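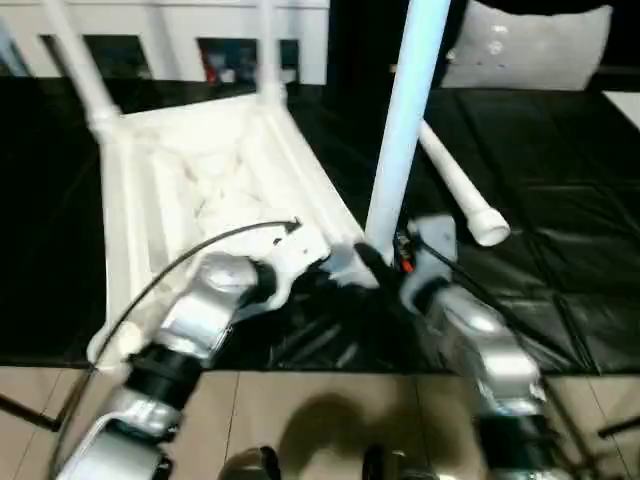
Flat-Pack Seating for Shared Study Rooms: Assembly, Stability and Storage

Project report, Applied Design Studies, Condbridge College
Submitted by Erlinda Fajardo and Demetrius Boateng
May

1. Purpose of the project

This report sets out the findings of a one-term project on light plastic chairs with detachable legs. The Condbridge study rooms are rearranged several times a week for tutorials, group work and evening classes. At present the rooms use steel-framed chairs that are heavy to move and do not fit in the cupboards provided. The project considered whether a white plastic chair with four push-fit legs could replace them.

The authors were asked to answer the following questions:

How easily can a student assemble the chair without help?
Does the chair remain stable on the floor surfaces found in the college?
Can the chair be taken apart and stored in the existing cupboards?

Comfort over long periods was outside the scope of the project, as was the colour range offered by the supplier.

2. Materials

Two chair models were obtained. The first, sold under the name Killow, has a ribbed plastic seat and four tubular legs, each of which fits into a collar on the underside. The second, the Lolix, has a similar seat but its legs are joined in pairs and attached with screws. Both were supplied by Hollenstein, a furniture wholesaler that provides seating to several departments.

All assembly was carried out on a black mat laid over the workshop floor. The mat protects the seat from scratches and keeps the chair from sliding while a leg is being pushed home. An earlier attempt on bare tile was abandoned after the seat moved each time force was applied.

3. Assembly method

Participants were first-year students who had not previously handled either model. Each was given the parts and the supplier's printed sheet and was asked to work alone. The authors observed and did not offer advice.

The supplier's sheet for the Killow directs the user to lay the seat on the floor and insert the legs from above, then turn the chair upright. In practice, most participants fitted the first two legs in this position without difficulty. The third leg caused more trouble. Once two legs are in place the seat tends to rock, and the user must steady it with one hand while pressing with the other. Several participants chose to tip the work onto its back at this stage so that the floor supported the part being pushed against.

A leg is fully seated when no gap remains between the shoulder of the tube and the collar. The sheet mentions a click, but this could not be relied upon in a noisy room, and participants who listened for it often stopped too early. Checking the collar by eye gave better results.

The Lolix took longer to assemble, chiefly on account of the screws. The holes did not always line up until the remaining screws had been loosened again. No participant left a Lolix leg insecure, however, whereas the Killow was twice handed over with a leg that could be pulled out by hand.

4. Results

The mean assembly time for the Killow was 90 seconds. The mean time for the Lolix was 300 seconds. Times included reading the sheet and turning the chair upright, but not unpacking.

Stability was tested by seating a person on each chair and asking them to lean to each side and then back. Both models were steady on carpet and on the black mat. On the polished floor of the east corridor the Killow slid when the person leaned back. The rounded foot caps were then wiped with a damp cloth and dried, and the test was repeated with a small improvement. The authors consider that softer caps should be requested if the chair is to be used in the corridor.

To examine wear, one Killow leg was inserted and removed 500 times over the course of the term. The collar showed light scuffing and the leg became easier to insert. It still held when the chair was lifted by the seat. No equivalent test was carried out on the Lolix, as the screws are not intended for frequent removal.

5. Storage

The cupboards in the study rooms are shallow, and the shelves cannot be moved. With the legs removed, 41 Killow seats were stacked in a single cupboard, with the legs bundled and placed upright at one side. The Lolix could not be stored in this way without a screwdriver and a container for the screws, and the authors judged that loose screws would soon be lost in a shared room.

A full trial was held on a Friday afternoon, when the larger study room was cleared and set up again for an evening class. The work was completed before the class arrived. The main delay came from legs that had been bundled in uneven numbers, leaving one chair short.

6. Recommendations

The authors recommend the Killow for the carpeted study rooms. It should not be used in the east corridor until different foot caps have been tried.

The supplier's sheet should be replaced with a single page fixed to the inside of the cupboard door. It should state that the collar must be checked on every leg before the chair is used, and that legs are to be bundled in fours.

A mat should be kept in each room for assembly. The workshop has offcuts of suitable size that could be used at no cost.

7. Acknowledgement

The authors thank the students who took part in the timed trials and the workshop staff for the use of the floor space during the term.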